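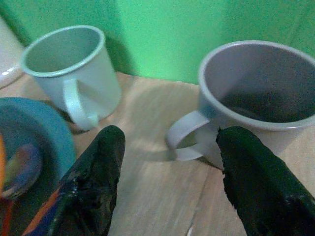 Mugs against the green wall

Ultov to Prelier by land, with notes on the 48-hour pass

I have made the trip from Ultov to Prelier both ways now, in July and again in the off season, and the published information is poor enough that I am writing down how it works. Most people fly. The flight is short, but Prelier's airport is on the wrong side of the estuary, and the shuttle into town follows the tide tables for part of the year, when the low road is closed. By land the trip takes most of a day and drops you beside the old customs house, within walking distance of everything.

The route has a rail part and a bus part. The train runs from Ultov to Khokhar, where the line ends. It used to continue to the coast, and maps printed for tourists still show it doing so. The track past Khokhar was lifted when the salt works closed, and the bed is now a gravel path used by cyclists and, in spring, by sheep. From Khokhar the connection is a bus run by Flastar, which holds the contract for the whole coastal district.

Tickets

Rail and bus are sold separately unless you buy the 48-hour pass. The pass covers both, plus the town buses in Prelier and the foot ferry across the estuary, but not the airport shuttle. It starts from first validation and not from purchase, so it can be bought ahead of time. The validators at Ultov are the gray boxes at the head of each platform. The orange boxes by the main doors are for commuter cards and will accept the pass, beep, and print nothing on it. An inspector between Ultov and Khokhar will treat a pass without a printed stamp as no ticket.

If you are going one way only, the separate tickets cost less. If you are coming back within the two days, or plan to use the ferry more than once, the pass is cheaper. I worked this out with a pencil on the train and the margin was small. The pass cannot be extended. When it runs out in the middle of a ride you may finish that ride, but not change to another vehicle, and Khokhar counts as a change.

The train

There are three trains a day. The early one is the one to take. It is a diesel railcar with seats facing both ways and luggage racks too shallow for a hard suitcase, so large bags go in the vestibule. Sit on the left leaving Ultov. For the first hour the line runs through beet fields and there is little to see on either side. After the second tunnel it comes out above the river and stays on that bank until Khokhar, with the water on the left the whole way.

The railcar is heated from under the seats. In winter this works well for the ankles. Windows on the river side open at the top; on the hill side they are sealed. There is a toilet at the rear and no food. A kiosk at Ultov station sells filled rolls and opens before the early train leaves. The kiosk at Khokhar does not keep any schedule I could determine.

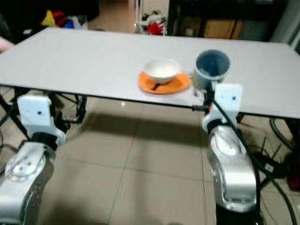
Changing at Khokhar

The timetable allows 20 minutes between the train and the bus. This is enough if the train is on time. The bus stop is not in the station yard, although there is a shelter in the yard with a bus symbol on it. That shelter serves the school routes. The Flastar stop is across the level crossing and down the street to the right, outside the former grain exchange. The crossing barriers stay down while the railcar reverses into its siding, so get across before it moves or use the footbridge at the far end of the platform. The footbridge has stairs only.

The driver will wait for a late train if the station phones ahead. On my winter trip the train was late and the bus waited. In July it was late by a similar amount and the bus had gone, and I spent the afternoon in Khokhar. There is a small museum of weights and measures in the grain exchange, open in the afternoon, with a good set of brass grain scales and a long case of confiscated false weights. Labels are in the local language only. The church is locked outside services, but the key can be had from the bakery next door, which also makes the best thing I ate on either trip, a flat onion bread sold by weight.

The bus

Distance by road from Khokhar to Prelier is almost 100 kilometers. The first half is on the main road and fast. After the reservoir the bus leaves it to serve the hill villages, and the rest is slow, with a good deal of reversing where it meets trucks. Anyone who gets carsick should sit forward of the front axle, on the door side. The driver makes one stop long enough to get off, at the reservoir dam, where there is a café and a public restroom.

Luggage goes under the floor. The holds are loaded from the curb side by destination, village bags nearest the door, and Prelier bags come out last. Bicycles are carried when there is room, at the driver's discretion, with the front wheel removed.

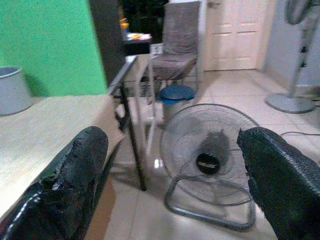
Arriving in Prelier

The bus ends on the quay. The lower town was rebuilt on a grid after the great flood and is easy to find your way around; the upper town was not, and street numbers there follow the order in which the houses were registered. Get directions from your host by landmark. My room was in the upper town, above a ship chandler, and the landmark was a blue pump.

The thing to see is the tide mill. It stands at the mouth of the small creek behind the customs house and still grinds, though only for visitors and only on an ebb tide, so the opening times move through the week. They are chalked on a board at the ferry landing each morning. The guide explains the sluice gates clearly and lets people climb down to the wheel pit if the stones are dry. Wear shoes with some grip.

The foot ferry is small and frequent. It is the practical way to reach the dunes on the north side, where a marked trail runs out to the lighthouse and back. The lighthouse is closed to the public. Last boat back is at dusk, which the ferry office defines by a printed table posted at both landings, and the table on the north side was out of date when I was there.

Going back

The return bus leaves early, before most places serve breakfast. Buy something the evening before. It meets the midday train at Khokhar with a longer gap, and in that direction I have not seen the connection fail. Pass holders should check the hour stamped on the card against the train's departure from Khokhar and not its arrival in Ultov.

I have not tried the route with the bus going first thing from Ultov itself, by way of the pass road. Flastar lists it for the summer months. If it is still running in July I will take it and add the times to this page.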